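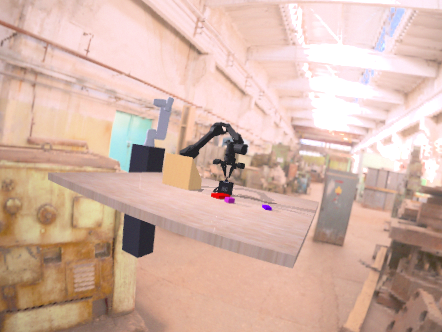 A tabletop with a light grey-brown wood grain. The thick front edge shows a paler, striped grain.

Wood grain

Wood grain is the direction, size and arrangement of the fibres in a piece of wood, and also the pattern which these fibres make on a cut surface. In everyday speech the word is used for both, and this can cause confusion. A joiner who speaks about working "with the grain" means the direction of the fibres. A buyer of furniture who speaks about a "nice grain" usually means the pattern, for which the trade has the separate word figure.

Origin

A tree in a temperate climate grows a new layer of wood under the bark each year. The wood made in spring has wide cells with thin walls and is mostly paler. The wood made later in the summer is denser and often darker. Together the two make one growth ring. When the trunk is sawn, the rings are cut at different angles, and they appear on the board as lines, arches or ovals. In tropical trees, which may grow during the whole year, the rings can be weak or absent, and the pattern comes more from the pores and from changes in fibre direction.

Types

In straight grain the fibres run parallel to the length of the trunk. Such wood is easy to split and to plane. In spiral grain the fibres turn around the trunk, and boards from these trees often twist when they dry. Interlocked grain is a spiral which changes its direction every few years. It is common in tropical hardwoods and gives a striped surface when the log is quarter-sawn. Wavy grain is found in some maples and in ash, and is wanted for the backs of violins.

Effect of sawing

A plain-sawn board is cut so that the rings meet its face at a low angle, and it shows broad arches. A quarter-sawn board has the rings nearly upright to the face and shows narrow, even lines. Quarter-sawn wood moves less in its width when the air becomes damp, but more of the log is lost in the cutting. End grain, the surface seen when a board is cut across, takes in water and glue much faster than the face - for this reason the ends of stored planks are often painted.

Local use of the term

In the sawmills of Sembridge the boards were sorted by grain before they were sorted by width. The mill at Gotcombe, on the river Eshun, kept a sample store with 871 marked pieces, of which 314 were oak. The pieces were divided into 4 classes, from "quiet" to "wild", and the names are still heard among local joiners. The Jodero furniture works took over the same classes for its table tops.

Imitation

Grain has been imitated with paint for several centuries, mainly on doors and panelling of cheap softwood. The painter put a brown glaze over a pale ground and drew a comb through it while it was still wet. Printed paper replaced most of this work in the twentieth century.

See also: Figure (wood), Knot, Quarter sawing, Veneer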